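Akunbridge Regional Training Council

Minutes of the November Meeting

Held in the second-floor conference room, Akunbridge Public Library Annex

Present: the Chair, the Vice Chair, members for manufacturing, adult education, public schools and small business, and the recording secretary. Representatives of Cabral attended for items 3 through 6. The member for transportation sent regrets.

1. Call to order and approval of agenda

The Chair called the meeting to order at 4:05 p.m. The agenda was approved with one change. The report on the Plundcombe open day was moved ahead of the budget update to allow the guests from Cabral to leave early.

2. Minutes of the previous meeting

The minutes of the October meeting were approved as corrected. The correction is to item 6, where the lease on the welding bays was recorded as expired. The lease was extended on a month-to-month basis and remains in force.

3. Report on the Plundcombe open day

The Vice Chair reported on the automation open day at the Plundcombe site, which the Council co-sponsored with Cabral under the Isach training project. Doors opened at 10 a.m. and closed at 3 p.m. The event occupied the former print shop on the ground floor, a space of 800 square feet, with overflow seating in the hallway.

Eight schools sent groups. Two of the groups arrived together on one bus and were taken through in a combined tour, which crowded the packing cell and left the group behind them waiting at the door. The Vice Chair recommended that tour times for next year be assigned by bus and confirmed in writing a week ahead.

The member for public schools stated that teachers had been pleased with the day overall. The main complaint was that the introductory talk ran long. Several students missed the palletizing run and saw only the arm being parked. The member asked that the talk be shortened or given on the bus as a handout.

The packing cell was stopped twice during the morning. On the first occasion a visitor leaned across the light curtain and the cell halted as designed. The second stop was traced by Cabral to a loose air fitting, which was replaced during the lunch break. The Chair asked that both stops be noted in the site log, and Cabral confirmed this had been done on the day.

The member for small business noted that the parking sign at the Plundcombe gate still points to the old lot. The recording secretary will write to the property manager.

4. Hand-held gripper station

Cabral reported on the hand-held gripper station, which was new this year. At the other stations visitors watched a machine at work. At this one they held the gripper themselves and used it to pick up light consumer items, mainly translucent phone cases, and to set them down again. The gripper carries a camera, and the recordings are used in the Isach project to study how people approach, close on and release small objects before the same motion is tried on an arm.

Cabral explained that phone cases had been selected for three practical reasons. They are inexpensive, they are familiar to students, and their clear edges are hard for a camera to find. A solid-colored box is a much easier object, and an early plan to use boxes was dropped after the trial session in September.

The member for manufacturing asked whether the items had been damaged by handling. Cabral replied that some light scuffing was expected over the course of a day and that scuffed items were kept in use, as a production line would also see imperfect parts.

The member for adult education asked how much instruction visitors had received. Cabral stated that the operator gave a short demonstration and then handed over the tool. Most visitors closed the fingers too quickly on the first try. Younger visitors tended to correct this without being told. Adults were more likely to stop and ask.

There was discussion of the finger pads. The member for manufacturing had used the station in the afternoon and felt that the grip was less sure than it had been during the morning demonstration. Cabral agreed that pads wear with use and undertook to bring a spare set to any future event. The member also asked that the pads be inspected at midday and the inspection entered on the station sheet.

The Chair raised the matter of consent for recordings. Cabral confirmed that the camera is aimed at the fingers and the work surface, that a notice was posted at the table, and that no sound was recorded. The member for public schools asked that the wording of the notice be sent to schools in advance, so that it can be included with permission slips. Cabral agreed to supply the text by the end of the month.

Action: Cabral to send the recording notice to the recording secretary for distribution to schools.

Action: Cabral to add a midday pad inspection to the station sheet.

5. Follow-up with apprentices

The member for adult education reported that 19 apprentices from the evening program had attended in the last hour and stayed on for a closed session with the Cabral operators. The session covered teaching points on the small arm, safe entry to the packing cell, and basic fault recovery.

Apprentices asked for more time on fault recovery. The member observed that the evening program spends most of its hours on programming and very little on what to do when a part is dropped or a tray is out of place, and that employers in Akunbridge ask for the second skill more often than the first. The member for manufacturing supported this view and offered two retired conveyors from a local plant for practice use, subject to inspection.

The Vice Chair cautioned that the conveyors would need guarding and that the Plundcombe floor plan leaves little room for them. The Chair asked for a sketch before any decision.

Action: member for adult education to prepare a floor sketch and an estimate for guarding.

6. Proposal for a spring demonstration

Cabral proposed a smaller demonstration in the spring, limited to the hand-held gripper station and the small arm. The proposal is to run the same pick-and-place task first by hand and then by arm, side by side, so that visitors can compare the two. Cabral would supply the equipment and operators. The Council would supply the room, insurance and publicity.

Members discussed the following points.

Venue. The Vice Chair favored Plundcombe, where power and compressed air are already in place. The member for small business preferred a location in downtown Akunbridge that can be reached without a car. The library annex was mentioned, but the freight elevator is out of service and the small arm cannot be brought up the stairs.

Lighting. Cabral stated that the print shop windows cause reflections on clear plastic during the middle of the day and asked that blinds be fitted if the same room is used. The Chair asked whether a different table position would have the same effect. Cabral was willing to test this at the next site visit.

Audience. The member for public schools asked that the spring event be open to middle schools, which were not invited in the fall. The member for manufacturing had no objection provided that group sizes are kept small at the arm.

Cost. The Council's share was given as staff time and the blinds. A written figure was requested before the vote.

It was moved and seconded that the proposal be approved in principle, with the venue and cost to be settled at the December meeting. The motion carried. The member for small business abstained pending a decision on the venue.

The guests were thanked for their attendance and left the meeting at 5:20 p.m.

7. Budget update

The Chair presented the quarterly statement. Spending on the open day was within the amount approved. The invoice for hallway seating has been received twice, and the vendor has been asked to cancel the duplicate. The statement was accepted.

8. Other business

The member for transportation had submitted a note asking that bus parking at Plundcombe be kept clear of the loading door. The note was received and filed with the open day papers.

The recording secretary reminded members that training room keys must be signed out and returned on the same day.

9. Next meeting and adjournment

The next meeting will be held in December at 4 p.m. in the same room. The meeting was adjourned at 5:50 p.m.

Attachment to item 4

Hand-held gripper station, Plundcombe

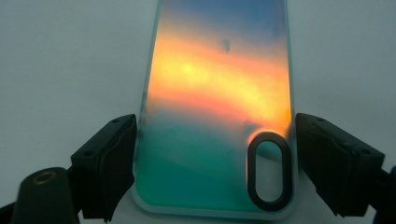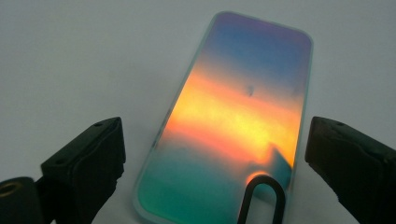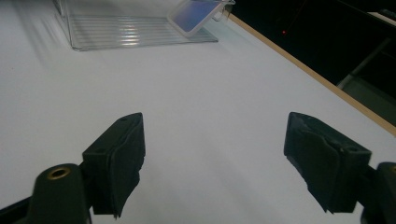

Comment received after circulation of the draft

Cabral wrote that item 4 should make clear that the recordings from the open day have so far been reviewed only for quality, and that no arm has yet been run on them. Cabral asked further that the spring proposal be read with this in mind, as the side-by-side task depends on that work being finished by February. Should it fall behind, the arm would be programmed by hand for the demonstration and visitors would be told so. The comment was accepted by the Chair for inclusion with these minutes and will be taken up under item 6 in December.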